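The apartment on Piletti Street came furnished, and she had been in it 24 days before she made coffee there. Until then she bought it at Cinum, downstairs, for five dollars a cup.

The side table was the only surface near an outlet. 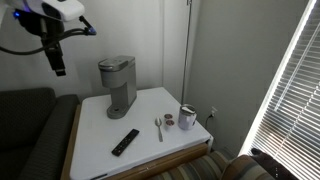
Her mother had sent the pods in October, 152 of them, in a box marked for the old address. The box had taken its time. She put a spoon out from habit, though she had given up sugar.
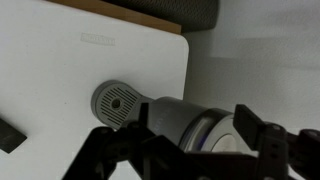 At seven the man upstairs started his radio. She knew the station now. She sat on the dark sofa and listened to the traffic report for a city she was still learning.

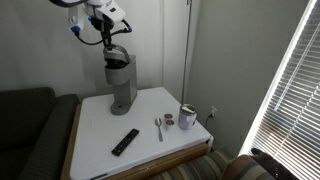
One cup, she decided, and then she would call home. Her mother would ask if the box had come. She would say yes, and that it was good coffee, and ask about the dog.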